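Ticket 871
Opened by: Aileen Rivera, utilities crew
Assigned to: Junhao Kong
Status: open, waiting on crew
Priority: 2

Rivera: Since the arm took over valve rounds on the white pipe line, my crew only gets called when it stops. It stopped again on night shift with "grip not confirmed" at the blue cap knob. Anselmo had to walk over and clear it by hand.
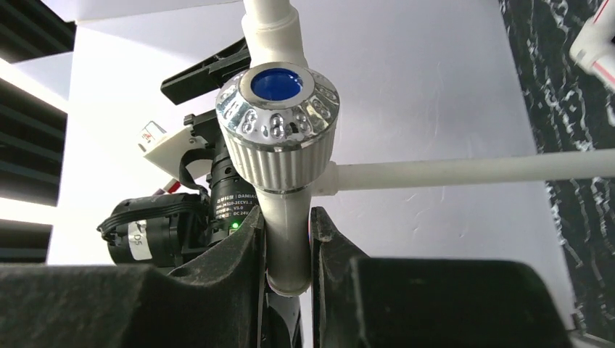

Kong, Jan 28, 2021: Log shows 92 tries since the last service. Almost all the faults are at that knob. I lowered close speed to 50 percent and retaught the approach. Please leave the tee below the elbow out of the round for now. 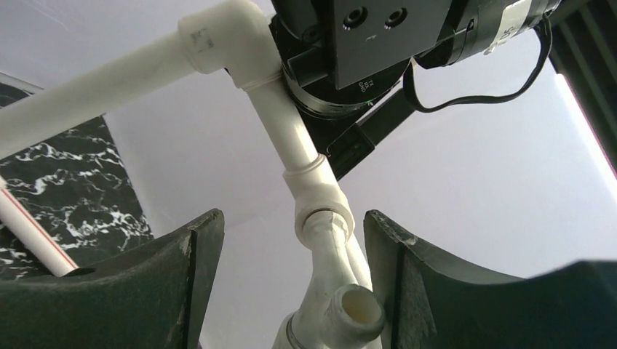
Rivera: OK. Who signs the round sheet for points it skips? Anselmo used to do the whole line and write down drips. The arm doesn't report drips.

Kong: Crew signs for skipped points. I asked Boyang Song to add a notes field to the sheet. Keeping this open until night shift has run it.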